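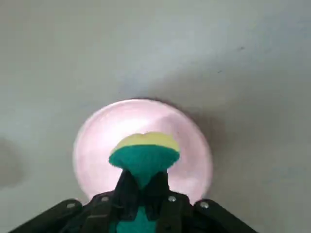 Bořivoj Šimko told us at the entrance that a robot which washes dishes must first learn to hold a sponge, and this sentence stayed with our group for the whole visit.

## Visit to the Hivier open day

In November our class went to the open day of the Hivier laboratory. We were 16 students. The program had two parts, a talk about the project Sturport and a demonstration at the robot table. I write mainly about the second part.

The task is simple for a person. On the table there is a pink plate, a sponge and a cup, and the arm should take the sponge and move it on the plate. In the talk we learned that the team has recorded 1,368 attempts for Sturport, and that 423 of them were made with a sponge.
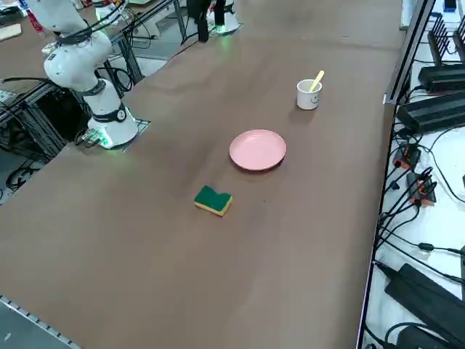 *Fig. 1. The table with the plate, the cup and the sponge.*

I asked why the sponge is more difficult than the cup. The answer was that a sponge changes its shape when the fingers close, so the robot must judge again where the lower side is. A cup keeps its form. The pressure on the plate is also a question: with too little force the sponge only slides, and with too much the plate can move away.

We had 30 minutes at the table, and I would like to have more. My classmates asked mostly about the price of the arms, but I was more interested in how the attempts are selected for training.

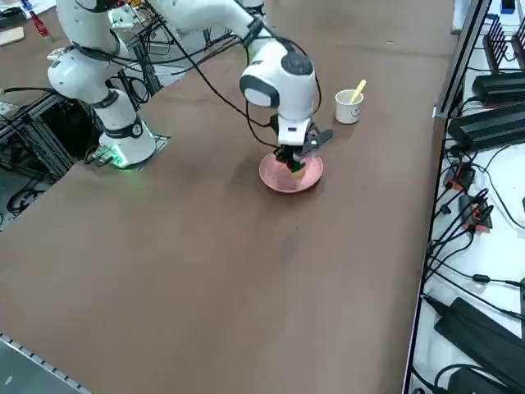
*Fig. 2. The arm at work over the pink plate.*

For our own school project we will take one idea from the visit. We will write down also the attempts which fail, and keep them in the same table as the good ones.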